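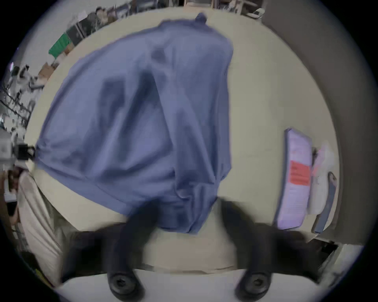
Figure 1. A blue cloth lying in folds on a beige tabletop, gathered at its near side.

Papers > Household Textiles > Section 3

Search this collection Go Advanced search

3. Starting state of the cloth

Most written advice on folding assumes that the cloth already lies flat. In the homes visited for the Lirkeneck study it seldom did. Cloths came out of a basket or off a rail in a heap, and the person had to find an edge before any folding could begin. We call this stage opening out, following Charvát, and treat it separately from the fold itself.

A heap is described here by two things: how many corners can be seen without touching the cloth, and which way the main creases run. Long creases tend to lead the hand along them. In Figure 1 they run diagonally, and a small peak stands up at the far edge while another corner points out to the left. Either would serve as a first hold. People who began in the middle of the heap usually had to let go and start again.

The second stage is drawing out. One end is held still and the rest is pulled away from it until the cloth lies in a single layer. Nistor and Frei advise keeping the cloth low, and our own notes agree with them.
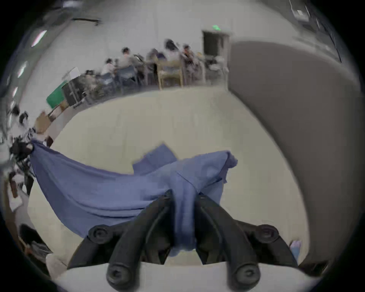
Sag is the main fault at this stage. It comes from holding the cloth too far in from its edge, so that the part between the two holds hangs under its own weight and the hem drifts out of line. With the far end pulled taut at the left and the other hold in a bunched part of the cloth, the long side still drops in a broad curve, its hem a little above the table, and a wrinkled flap stands up near the middle. A flap of this kind has to be laid down before the first fold, or it is pressed in as a crease. Rusnák smooths it from the held end outwards. We found this slower on cloths of almost 400 grams, where a short shake did as well.

Table size is taken up in Section 4.

Related items
Vondráček: Sorting before folding
Frei and Nistor: Shelf depth and stack height at Stustberg
Ondrejka laundry notes, September
Rusnák: Ironing as a last step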